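Unit 9: Sorting and Staging Parts Before Assembly
Course notes, bench skills. Instructor: Fidelina Tamayo

Read this before the October lab. Wilmer Escobar will check your bench before you pick up a tool.

Why we stage
Most of the faults in last term's builds came from the bench. Leads were pulled, boards were scratched, and two groups fitted the wrong motor. Staging takes a few minutes and is worth 34 points of the lab grade.

Bins
Use the shallow yellow bins for stock. Keep boards in their own bin, component side up. Do not stack boards. The tall capacitors stand above everything else and take the load if something is set on top of them.

Motors and wired parts go in a separate bin. Lay each one down with its leads to one side. If leads are tangled, free them at the plug end. Never pull on the motor.

Work tray
The steel tray goes between the bins. Line it with a clean sheet of white paper. Small screws show up well on it and you can write part names next to the parts. Change the sheet when it gets marked up.

Handling boards
Hold a board by its edge. Keep your fingers off the connectors and the chips. On the round boards, check that the center hole is clear and that no connector is bent.

Red boards in a yellow bin

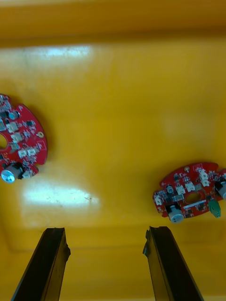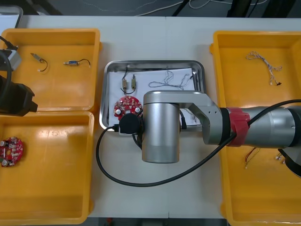

Motors and other wired parts, kept apart from the round board

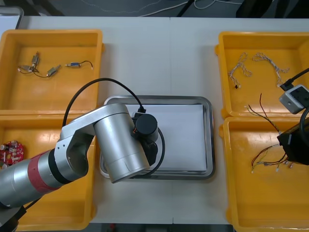 Order of work
1. Clear and wipe the bench.
2. Set out bins, then the tray.
3. Check parts against the Bonden kit list. Report anything missing to Houshang Mazandarani.
4. Move parts for one assembly only into the tray.
5. Return unused parts to the bin they came from.

Damaged parts
Put them in an envelope with your group number. Do not return them to stock. A bent connector can usually be straightened, but ask first.

For next time
Write 500 words on how you would lay out a bench for a left-handed worker. A sketch may be attached. Hand it in at the start of lab. Roos Verbruggen has spare kit lists if yours is lost.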